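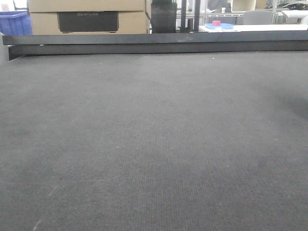
Wisier-users list – Setup and upkeep

Hello Kaede, and hello everyone,

What a good question, and please don't feel silly for asking, I put it off for a whole winter myself! My quoted bit is at the bottom for anybody joining now.

We have the same sort of dark felt-like surface on our cell here at Plutcombe, with a raised rim along the back, and I clear it completely before I touch the calibration. Then I get down low and look across it, because a tiny white speck or a pale scuff hardly shows from above and the camera will happily pick it up as a part. A lint roller does for the specks. Scuffs I brush one way with a soft nail brush – dry, please, never a damp cloth, as ours went patchy for days.

After that I park the arm well out of view, take a fresh background shot and set the height again. Ours sits at 201 mm, but do measure your own. I run 12 test picks, and if more than one goes astray I start over, with a cup of tea first.

As for clutter behind the rim, crates and boxes are fine so long as your crop stops short of them. Mine didn't, once, and the poor thing spent a morning reaching for a shelf.

Do write back and say how you get on.

Warmly,
Mpho Van Wyk

Kaede Hoshino wrote:
> Our Medar cell has started seeing parts on a bare
> surface, mostly to the right. Error 56 each time.
> Do I need to replace the covering, or can it be
> cleaned? And does it matter what's stored behind?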